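Getting blue crates ready for the packing line – quick guide

Wrote this up for the new starters at Brembridge as I keep explaining it by the kettle. Covers checking crates, setting them on the rollers and what to do with leftovers. Doesn't cover the labels, Zanele Mkhize has a sheet for that.

What you need

Dry cloth
Damp cloth (damp, not dripping)
Rubbish sack
Marker and the roll of reject tags
Gloves if the rims are rough

Check the crate before anything goes in

Do this on the bench or the floor, wherever the light is decent. Look straight down into it first. Floor, then walls, then the rim.

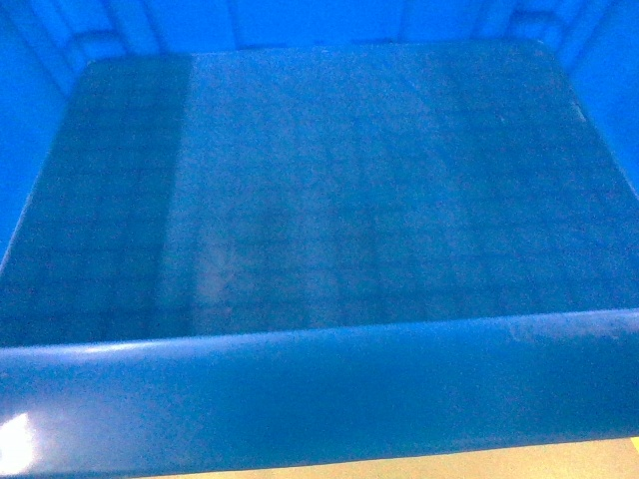

Run a flat hand over the base and into the corners. Grit collects in the corners and it scratches anything with a soft wrapper. A speck or a light scratch is fine, carry on. A crack is not fine, even a short one. Cracks near the base get longer once there's weight in.

Dirt that comes off with the dry cloth – good, done. Sticky stuff gets the damp cloth and then the dry one after. Don't put a wet crate on the line, the paper slips go to mush and Reynaldo has to print them all over again.

Anything you're not sure about, tag it and put it by the door. Benjie Mercado goes through the tagged ones before the afternoon break. Old Drorneck tags are no good any more, bin them.

Setting crates on the rollers

1. Lift with 2 hands, one on each short end. Never by one corner.

2. Lower it level. If you drop one end first it'll shoot off down the track and hit whatever is in front.

3. Long side facing you. The pickers reach in over the long side and its a pain if they have to turn every crate round.

4. Check it's sitting square. The base wants to be resting on all the roller tracks under it, so push gently from the front and see if it rocks.
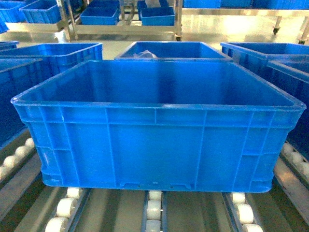

5. Leave a hand's width to the next crate. Rims that touch will catch on each other and then the whole row moves when you only wanted one.

6. Look in the crates further back too, before you call the row ready. Plastic bags, bits of wrap, odd items from the last order. Bags go in the sack. Keep them off the floor, they're lethal underfoot.

Scuffs on the outside don't matter. I've had people send back perfectly good crates over a scuff. Scuffs are fine!

How full

Almost 40 small items is the most I'd put in one crate and even that's pushing it if they're heavy. Keep everything below the rim. If it sticks up it won't stack, and somebody will try to stack it anyway.

Heavy things on the bottom, spread out. All the weight at one end makes the crate pull to one side when you push it. Glass gets its own crate, with padding, and goes on last.

Leftovers

Once an order's gone through, check every crate that's come back. Lean over and look behind the near wall, that is where things get missed – dark things especially, you won't see them from a step back.

1. Take out anything left inside.

2. Match it to the Grerkine list on the clipboard. If it's on there, back on its shelf.

3. Not on the list? Put it on the Saludo shelf with a note saying which row you found it in. Milagros Layug sorts those.

4. Only then does the crate count as empty. 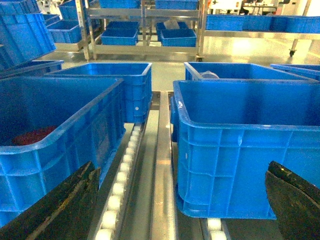 If the row jams

Stop pushing. Most jams are two rims hooked together, or a bit of wrap round a roller. Lift the front crate clear, slide the next one back a bit, have a look underneath.

Fingers out from between the crates and the metal rails at all times. Wrap round a roller comes off by hand with the crates out of the way, pull it the way it's wound. If the roller still won't turn freely leave that stretch clear and tell Maysoun Karam.

End of shift

Spare crates stacked by the wall, same way round. Sack out. Tagged ones by the door. Cloths rinsed and hung up, not left in a ball in the bottom of a crate, they stink by mornning.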